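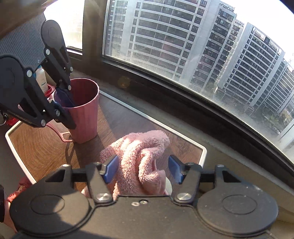
Home | Start Here | Topics | Ask Us | About

About Us

Hi, I'm Morag Laing, and Plimer is my fault.

It started with my daughter asking me why the sky goes orange at bedtime. I'd taught high school physics by then for long enough that I should have had a good answer ready. I said the word "scattering," she said "what's scattering," and I heard myself start in on wavelengths while she slid slowly under the covers. She was asleep before I got to blue. I went downstairs and wrote the whole thing out on the back of a water bill, trying to use only words she knew, and it took me until one in the morning. I still have the water bill (we did pay it).

So that was the first Plimer article. The second was about why a spoon feels colder than the table it's sitting on, and the third was about why you can hear your neighbor's bass through the wall but never the tune. I put them on a free website with a terrible green background and emailed the link to my sister and a couple of people from work. One of the people from work was Ilham Ezzat, who taught chemistry in the room across the hall and who wrote back the same night with a list of everything I'd gotten wrong in the spoon one. I asked her to join. She said she'd do it if I changed the green.

The name, if you're wondering, is a street. I lived on Plimer for six years in a second-floor apartment with a radiator that banged, and the banging radiator became article number 5. It's a good one! It's still one of our most read pages every winter, when I guess everybody else's radiators start up too.

What we do

We answer everyday science questions in plain language. Physics mostly, with a good chunk of chemistry and weather, and some biology when Jeanie is in the mood. We don't do news, and we don't review gadgets. If a new particle gets discovered you'll hear about it somewhere else a long time before you hear about it from us, and by then we'll probably still be arguing over why toast curls.

Each article begins as a question that a real person asked. A lot of them come in through the Ask Us page, plenty come from kids, and a surprising number come from people who drive trucks at night and have time to think. We read all of them. We can't answer all of them, and I'm sorry about that, because some of the ones sitting in the folder are wonderful. (To the person who asked whether a whale gets the bends: yes, we're working on it, and it has turned into a much longer article than I planned.)

Once somebody picks a question, they write a draft, and then it goes to a second person who tries to break it. Ilham calls this "the mean read." If the mean reader can't explain the answer back over the phone without looking at the page, it goes around again. My article on why ice is slippery went around so many times I started to hate ice. I'd been taught the pressure explanation in school, I'd taught it to other people, and it just doesn't hold up very well for a person in ordinary shoes. Fixing that one meant writing to a few former students to say sorry.

Who we are

Besides me and Ilham there are three of us. Cayetano Sepúlveda handles light, sound and anything with waves in it. He used to tune pianos and came to physics from that direction, so his articles tend to have a piano in them somewhere. Helju Šimkus does our weather and climate pages and draws the diagrams, all of them by hand first and then on the computer. Jeanie Haldane edits, answers the mail, and writes the body questions: hiccups, pins and needles, why your voice sounds wrong on a recording.

None of us work on Plimer full time. I still teach 2 classes, Ilham runs a lab course, and the rest have jobs that have nothing to do with any of this. We put up a new article when it's ready. Some months that's four and some months it's one, and June is always slow on account of grading.

As of the last time Jeanie updated the index, we have about 99 articles up, 34 of them with Helju's diagrams. The older ones without pictures are getting them bit by bit.

Teachers, please take our stuff

Print it, copy it, hand it out, read it aloud. You don't need to write and ask, although we love it when you write. A few years ago we put together a set of classroom sheets called Ziltora (Cayetano's cat was named Ziltora, there's no deeper meaning) and those are free too. Each sheet has one question, one thing to try with stuff from a kitchen drawer, and a blank space for students to write what they think is going on before they read the answer. Please leave the blank space in. It's the best part.

How we pay for it

Hosting costs us 69 dollars a month and that's covered by readers who chip in. There are no ads in the articles and no sponsored posts, so if you're writing to offer us one, thank you, no.

When we're wrong

Tell us. Use the Ask Us form and put "fix" in the subject line so Jeanie sees it first. If you're right, we change the article and put a note at the bottom saying what was changed. The spoon article has four of these notes now and I've made my peace with it.

Filed under: About Plimer, Meet the Writers

Recently on Plimer
Why Does a Shower Curtain Blow Inward?
What Makes Thunder Rumble Instead of Bang?
Can You Really Smell Rain Coming?
Why Do Bubbles Stick to a Straw?
The Banging Radiator, Explained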